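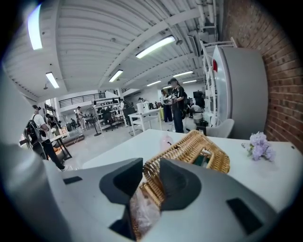 I have been meaning to write about my grandmother's letters since July, when my aunt Irén Bárány mailed me the whole collection in two shoeboxes tied with kitchen string. There are 414 of them, and I know that because Irén numbered every envelope in pencil before she let them out of her house (she is that kind of person, and I'm grateful for it).

Most were written from Lullow, the little town where my grandmother taught piano and complained about the mail. She could spend two pages on a neighbor's fence and then mention at the very bottom, squeezed in sideways, that she'd gotten engaged! I laughed out loud at that one and then had to go back and read the fence part again.

I'm reading them slowly, up to five in an evening, with a cup of tea and the cat on my feet. It's made me want to write real letters again, so I bought a pad of the thin blue paper she liked and wrote to my cousin in Tenska. It took me an hour and my hand hurt - I had forgotten how long a page is when you can't delete anything. She wrote back! Three whole pages, mostly about her knees and a soup recipe I plan to try this weekend, if I can make out whether that word is dill or dull.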